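Folding long strips of dark fabric on a bed

Scarves, sashes, table runners and uncut lengths of jersey are difficult to fold on a small table. The strip hangs over both ends and its own weight pulls the fold out of line. A bed gives enough length for most pieces, and the height is easier on the back than the floor. The method below is the one used in the Climano sewing notes, with the measurements changed for soft knits.

What you need

A made bed with a firm, flat covering
A lint roller or a damp cloth
A ruler at least 12 inches long
A shelf or drawer at least 10 inches deep

Preparing the surface

Fabric laid directly on a quilt tends to cling. The quilting seams also print through as small ridges, and it is hard to tell them from real creases. Put a woven sleeping mat over the quilt first. Bamboo or rattan both work. The slats give a smooth, fairly stiff base and the strip can be slid across it without catching.

Run a hand along the slats and check for splinters. Check the binding as well, as braided edges wear first and loose fibers will snag a knit. Wipe the mat with the damp cloth and let it dry completely before laying anything on it.

Lay the mat so that one bound edge sits near the side of the bed where you will stand. Let the quilt hang past it. Do not tuck the quilt up over the mat.

Laying out the strip

1. Hold the strip by one short end and let it drop to its full length. Turn it until any twist is gone.

2. Place the far end on the mat first, close to the opposite edge of the mattress, and fold a few inches of it back on itself. The doubled end is heavier and keeps the strip from creeping toward you.

3. Bring the near end toward you with light tension. Stop as soon as the strip lies straight. A jersey that is stretched at this point will shrink back after folding and the layers will no longer match.

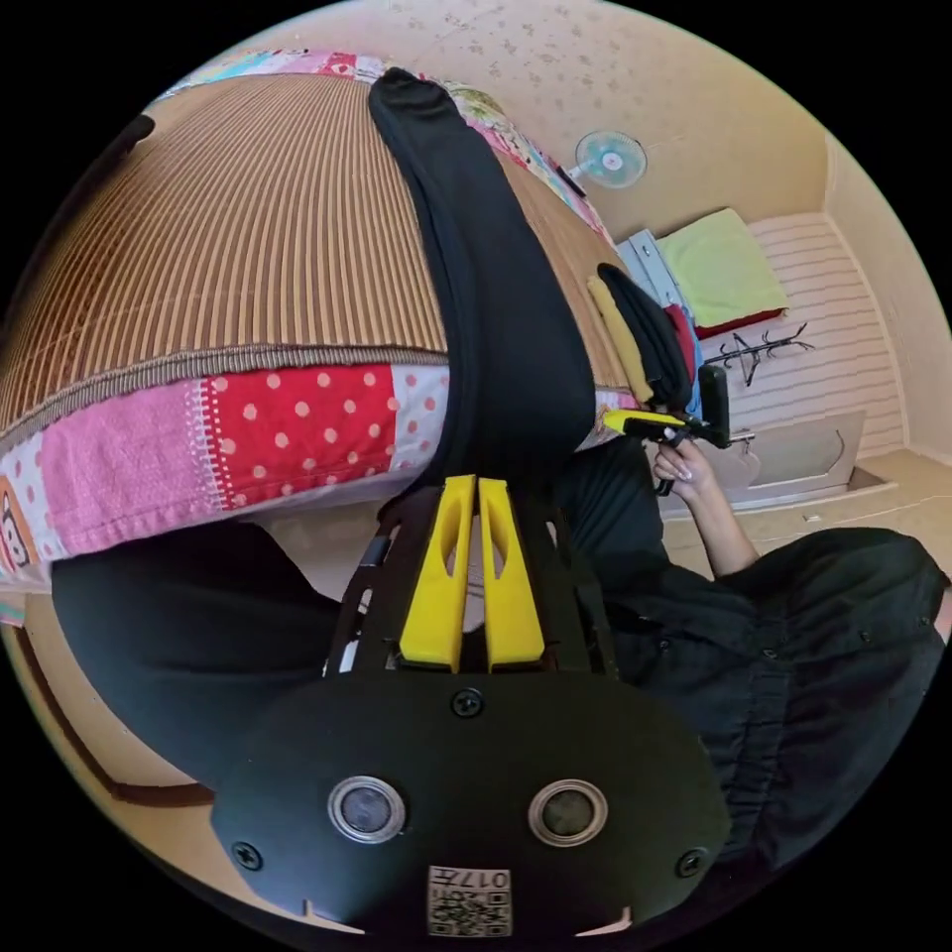 4. Smooth from the far end to the near end with a flat palm. Faint lengthwise folds are normal in soft fabric and most will relax within 2 minutes. Deeper ones need a cool iron before you go on.

5. Go over the surface with the lint roller. On black fabric this should be done now, while the whole length is flat.

Folding

6. Undo the turned-back end. If the strip is more than 8 inches wide, fold it in half lengthwise and line up the long edges from the center outward.

7. Fold the near end over to meet the far end. Smooth again.

8. Repeat until the piece is no longer than 9 inches. Four layers is a good limit for heavy knits. Past that, roll the piece.

If the strip narrows toward one end, start step 7 with the narrow end so that it finishes inside the fold.

Rolling instead

Fabric heavier than 200 grams per square meter holds a hard crease along each fold. Roll these pieces from the narrow end around a cardboard tube and tie them loosely with cotton tape. Elastic bands leave marks.

Storage

Store folded strips on edge, with the folded side up. Keep black and other dark pieces out of direct light, and refold along different lines every February or so if they are not in regular use. Brush the mat, roll it in the direction of the slats, and stand it upright in a dry place.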